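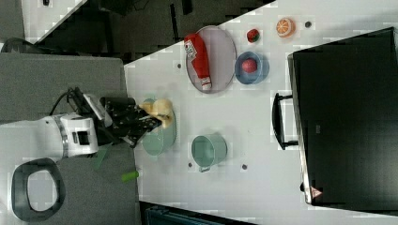
Dinner service at the club, with the ketchup down along the plate and the orange minding its own business.

Review: Calvo Table Set, club edition
11 October 2019
4 min read

The club has owned a Calvo Table Set since February, long enough for the novelty to wear off and for the students to develop grudges against particular pieces of food. I coach after school, I buy the supplies, and I am the one who gets down on the floor to look for the strawberry. That is my whole claim to expertise.

The set costs $175. For that you get a box of pretend groceries and tableware, a booklet of tasks, and a score sheet. You supply the table, the robot arm and the patience. The Calvo people sell it to clubs and intro classes that have finished stacking blocks and would like to be humbled by something rounder.

The tableware first. The oval plate is the star. It's big, it's a pinkish lavender that shows up well on our white table, and it has enough of a rim to grab if your team is feeling brave. The round blue bowl is a fine target for beginners, who can be off by a good bit and still get something in it. The green cup is where things get personal. It has a small handle, and every new group decides to pick it up by the handle, the way a person would. We let them. It takes up most of an afternoon and saves me writing a lecture on grasp planning.

The food is a mixed bag, by which I mean it came in one. The orange has a cut face with the segments showing, and students love it because their vision code can tell which way is up. The strawberry is small and red and has a strong desire to live under the radiator. The ketchup bottle is wide at the base and narrow at the cap, so a team that grips it at the wrong end gets to watch it swing. I have seen grown adults from the parent association try the same thing with the same result.

Then there are the pale lumpy pieces. The booklet gives them names, the students have given them others. They're a good test for a narrow-fingered gripper, and the container task in the middle of the booklet uses them a lot: pick up the lump, bring it over the container, let go. Three verbs, one entire semester. I'd buy the set for that task alone, and I'd tear out the page after it, where they want you to do the same thing while "maintaining an appetizing presentation."

About the booklet. It has 81 tasks and I would call 80 of them usable. Task 37 refers to a spoon. There is no spoon. I wrote to Calvo and got a very cheerful reply thanking me for my interest in spoons.

The difficulty ramp is decent for the first stretch and then goes straight up. One week you're moving an orange from here to there, and the next you're clearing a table by category with a time limit. Our second-year students filled the gap by inventing their own rounds, including one called Rude Guest, in which somebody keeps moving the plate. It's better than half of what's printed. The score sheet gives the same points for setting a cup down gently as for dropping it, so we ignore the score sheet.

How does it compare? We borrowed the Borell kitchen pack for a while. It's cheaper and everything in it is a cube or nearly one, including the tomato. Fine for a first term. The Flekix set has nicer food and comes with colored mats, but the mats curl up at the corners and our arm took to plowing them along like a snow shovel. I haven't used the Besier one. The catalog photo shows a roast chicken, and I don't think my group is ready for that kind of responsibility.

Complaints, then. The box is a disgrace; the lid gave up early and we keep everything in a dishpan. Single replacement pieces aren't sold, so if the strawberry goes for good, you are buying a whole dinner. And the paint on the small parts scuffs where the gripper fingers land, though I've come to like that, as you can see where every team has been before you.

Would I buy it again? Yes, and I'd ask for the spoon up front.

Rating: 4 out of 5

COMMENTS

servo_and_sorry
We have the same booklet. Our students did task 37 with a pencil and argued they should get full credit. They got full credit.

MrsK_room12
Does the plate slide around much? Our table is pretty slick and I'm picturing it on the floor by Tuesday.

reply from the author
It does if you grab it by the rim. A bit of shelf liner underneath fixes it, and the students will call that cheating.

tincan_dad
The Besier chicken is heavier than you'd think. Ask me how our wrist joint is doing.

RELATED REVIEWS
Borell kitchen pack: a second term with the square tomato
Flekix mats, and how to flatten them
Cheap tables for club robots
Label makers that survive middle school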